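Storing potatoes in a slatted crate

I have been keeping potatoes badly for most of my adult life. They came home in a plastic bag, the bag went under the sink, and two weeks later there were shoots coming through the air holes. I threw a lot of them away. This year I decided to sort it out properly and took notes, and what follows is mostly those notes with the spelling corrected.

The starting point was a sack from the farm shop. Hanna Hrytsenko and I split a bulk order at the end of the season, and my share came to 23 kg. The variety is sold there as Skonden, a pale, smooth-skinned potato, oval, on the waxy side of general purpose. It boils without breaking up and makes a passable chip. It makes a poor jacket potato. The skin is thin, and that matters for storage more than I had understood. A thin skin marks easily, and each mark is a place for rot to get in.

The container

I considered four things: the paper sack it all came in, a plastic stacking box, a wire basket and a wooden crate.

The paper sack keeps light out well and costs nothing. Its fault is that you can't inspect the bottom without tipping the lot out, and tipping them out bruises them. Once the bottom layer gets damp the paper gives way too.

The plastic box was the worst of the four. I have a Zenitz one with a clip lid, used before for camping gear, and I ran a short trial with it. With the lid clipped on there was condensation on the inside by the second morning. With the lid off it was better, but the sides are solid and air only reaches the top layer.

The wire basket has plenty of air and no protection from light at all. The wires also press lines into the potatoes underneath.

That left the crate. Slatted sides let air through the pile and the slats are flat, so the pressure is spread. Mine is light-coloured wood, unfinished. I would avoid anything varnished or painted for this. Check the inside for staples and splinters before filling it and go over the inner edges with medium sandpaper. It took me ten minutes.

Sorting

Do this in good light, on newspaper, and don't wash anything. Wet potatoes don't keep. Loose soil can be rubbed off with a dry hand once it has dried.

I made three groups. Sound ones went into the crate. Anything with a cut, a fork hole or a soft patch went into a bowl to be eaten that week. Anything green all over, or rotten, went out. A small green patch on an otherwise firm potato can be cut away generously, but I put those in the bowl as well so as not to forget which they were.

Size is worth a thought. I first tried layering them with the big ones at the bottom and the small ones on top, and it was a nuisance, because all I could reach were small ones, and peeling small potatoes for mash is a miserable job. I now mix the sizes. The small ones drop into the gaps and you can pick what you need from the surface.

Put them in by hand. Dropping them from any height does damage that shows up a fortnight later as a grey patch under the skin.

Where it goes

The figure most often given for long storage is somewhere between 5 and 10 degrees, dark, with some humidity. I don't have a cellar. I put a thermometer in each candidate spot overnight and wrote down the readings.

The cupboard under the stairs read 9 degrees in the morning. The larder shelf was warmer and backs on to the oven. The shed was cold enough, but it freezes in there in January, and I have seen mouse droppings behind the mower. The fridge I ruled out. It turns some of the starch to sugar, and chips made from cold-stored potatoes go dark brown before they are cooked through.

So, under the stairs. The crate stands on two battens to keep it off the floor and let air in below. An old cotton pillowcase goes over the top against the light from the hall. Hessian would do as well.

Onions live elsewhere. I used to keep them together, as my mother did, and both went off early. Apples are supposed to slow down sprouting, or to speed it up, depending on who you ask. Yanling Lü swears by one apple per crate and gave me one to try. I have not run it long enough to report a result.

Checking

I go through the crate every 9 days. A week turned out to be too often to bother with and a fortnight was long enough for one bad potato to spoil its neighbours. The check is by nose first. Rot in potatoes has a strong smell and you will notice it before you find it. Then I lift out the top layer, feel the next one down for soft spots, rub off any short sprouts and put everything back in a different order.

Losses so far: 2 potatoes, both from the same corner at the bottom, both with a small cut I had missed when sorting. Compared with what used to come out from under the sink I am satisfied with that.

Points I would change

The crate is too deep for the cupboard door, so it has to go in at an angle. Measure first. I would also buy two shallow ones in place of the one, as the weight when full is more than I like lifting from a crouch, and the lower potatoes carry all of it.

The slats are spaced widely enough for the very smallest potatoes to work their way out at the sides when the crate is moved. A sheet of newspaper along each side stops that, at some cost in airflow. I have left it out and pick them up off the floor.

A label with the date and the variety is useful if you have more than one sort. I wrote mine in pencil on a luggage tag.

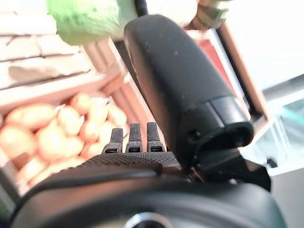
Next on the list is carrots in damp sand, once I have found a bucket with a lid that fits and worked out whether builder's sand is fine or whether it needs rinsing.

Contact | © Somau kitchen notes | Back to top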